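Snack

A snack is a small amount of food eaten between the main meals of the day, or sometimes in place of one. It may be something made for the purpose, such as a biscuit or a packet of crisps, or it may be a piece of fruit, a heel of bread with butter, or whatever happened to be left over from last night's supper. What makes a snack a snack is mostly a matter of when it is eaten and how little fuss goes into it, and the same slice of cheese on toast may be lunch in one house and a little something before bed in the house next door.

The word

The English word has had a long and rather roundabout life. In its older uses it meant a snap or a bite, particularly that of a dog, and from there it drifted towards the idea of a share or portion, and later a light bite of food taken in a hurry. Other words have done the same job in different places. Elevenses is still heard for the mid-morning cup of tea and its biscuit, and in parts of Britain there are older names for food carried out to work, among them bait, snap and crib. Many of these belonged to farm workers and miners, who needed something that would keep well in a pocket or a tin until it was wanted.

Kinds of snack

Snacks are often sorted into sweet and savoury, though plenty of favourites sit happily across the line (salted caramel popcorn being a good case). Savoury snacks include crisps, nuts, crackers, olives, pork scratchings and the many puffed or baked shapes made from maize, potato and rice. Sweet ones include biscuits, cakes, dried fruit, chocolate and boiled sweets. Fresh fruit and raw vegetables are perhaps the oldest snacks of all, needing nothing more than a rinse under the tap, and an apple is still very hard to beat on a long walk.

In many countries the most loved snacks are bought from stalls and carts and eaten standing up — samosas, roasted chestnuts, grilled corn, filled buns and pancakes folded into paper. These foods are usually cooked in small batches and eaten while hot, and people will cheerfully queue for them even when there is a perfectly good dinner waiting at home.

Customs and habits

The time at which people snack has a good deal to do with the time at which they eat their meals. Where the evening meal is late, something in the late afternoon is more or less expected, and children coming home from school in Spain, for instance, may be given a merienda of bread with ham or chocolate. In France the same hour is known as the goûter. British afternoon tea began as a way of filling just this sort of gap, and grew over the years into an occasion with its own china and its own manners.

Local habits can be stronger still. In Lillport the bakeries put out trays of small caraway rolls in the middle of the morning, and those from the Raudsepp bakery are generally gone well before noon. The neighbouring town of Olside holds a snack fair every March, started in 2000, at which over 300 different savouries and sweets are laid out on long tables in the market hall. Visitors pay once at the door and then wander about with a plate, and the pickled onion table is said to draw the longest queue.

Portions and nourishment

A snack can be a useful part of the day's eating, above all for small children, who have small stomachs and a great deal of running about to do, and for older people who find a full plate rather daunting. Nuts, yoghurt, fruit and wholemeal toast are commonly suggested. Foods high in salt, sugar or fat are usually thought better kept for now and then, and putting a helping into a bowl or on a small dish makes it easier to see how much is being eaten than when one is dipping into a large bag. 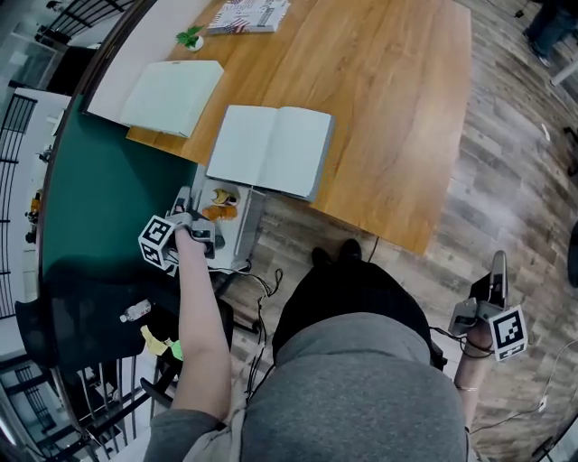 Keeping snacks fresh is largely a question of keeping the air out. Crisps and crackers soften as they take up moisture, while cake and bread go the other way and dry out, so the two are best stored in separate tins.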